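How to Oil a Wood Tabletop
Posted Jun 20, 2021 by Arben Matić

I love this job! It takes one weekend, it smells great, and you get to watch tired gray wood wake up right in front of you.

First, clear the table and wash it with a damp cloth and a drop of dish soap. Let it dry overnight. Overnight, please — I rushed my first one and got cloudy patches that lasted until November.

Next, sand with the grain. Start at 120 grit and move to 180, and stop there if you're using a thick oil. Wipe off the dust with a rag and a little mineral spirits.

Now the fun part. Pour a small puddle in the middle and push it out toward the edges with a lint-free cloth. Go easy! A thin coat soaks in, a thick one stays sticky for days. Wait 20 minutes, then wipe off everything that's still sitting on top, going over the corners twice. 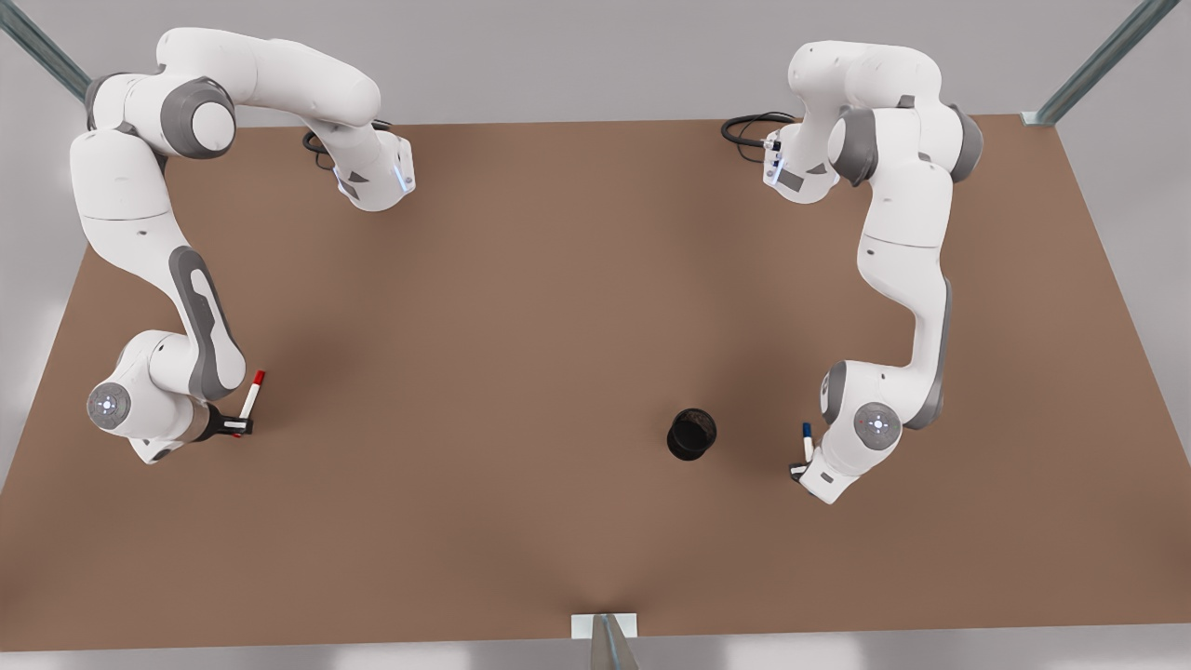

Let each coat dry for a full day before the next. I do 3 coats on most tables and a fourth on anything that sees spaghetti. Rub very lightly with a gray pad in between.

Spread your used rags flat outdoors to dry, because a balled-up oily rag can catch fire by itself. Then give the top 7 days before you put anything heavy or wet on it (coasters after that, too).

Next up: fixing water rings.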